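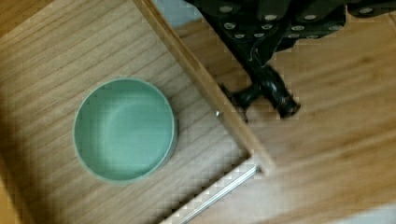 Fig. 1. Drawer task, wrist view. Green bowl in the open drawer, fingers at the side wall.

Gevside Household Handling Project
Progress report to the Sowah fund, second period
Date of issue: 4/27/22

1. Summary

Work on the drawer task was stopped for part of the period after a fault in which the gripper pressed against the side wall of an open drawer and the arm did not stop. The drawer came off its rail at the front. There were no injuries. The cause has been found and a change has been made to the control software. Full-speed running has not resumed. The bench at Hovby was not affected and carried on with the shelf task.

2. The fault

The task is to open a drawer, pick up a bowl and place it on the worktop. In the failed run the arm opened the drawer as normal and then moved across for the bowl. The planned path should have passed above the side wall. The arm came down outside the drawer and the fingers met the top edge of the wall from the wrong side.

The force limit should have halted the arm at 63 newtons. The log shows the limit was passed and the arm went on pushing until the operator used the stop button. Contact lasted 13 seconds.

3. Cause

Two errors were found.

The first was in the drawer position. The software took the drawer to be fully open once the handle had been released. On this run it had rolled back a short way, and the stored position was not updated. The path was then worked out from the old value.

The second was in the force check. The check is switched off while the handle is being pulled, as the load in that stage is high and would set it off. It should come back on at release. If the release signal arrived during a change of speed, the signal was dropped and the check stayed off for the rest of the run. We consider this the more serious of the two.

We went back through the logs of all 3,595 runs made with this version. The check had stayed off in 1,167 of them. None of the others led to contact, which is why the error was not noticed earlier. The weekly review looked only at failed runs.

4. Action taken

The force check now runs at all times, with a higher limit during the pull. The drawer position is measured again after release and before any sideways move. The arm will not start a run unless the check reports that it is on.

The rail was replaced with the same type from Bakar. The fingers were inspected and refitted. One fingertip pad was worn and has been changed.

5. Effect on the plan

The reliability trial due in this period has not been done. It moves to the next one. The written report on the trial, promised for January, is delayed for the same reason. No extra money is requested. The cost of the rail and pads was met from the spares budget.

6. Open points

The stop button is on the far side of the bench from the operator's chair. A second button has been ordered. Until it is fitted, drawer runs are made at reduced speed with the operator standing.

Weekly reviews now include a sample of successful runs. The size of the sample is still to be agreed with the fund.

2 comments | 0 shares
© Gevside Household Handling Project | Contact | Back to top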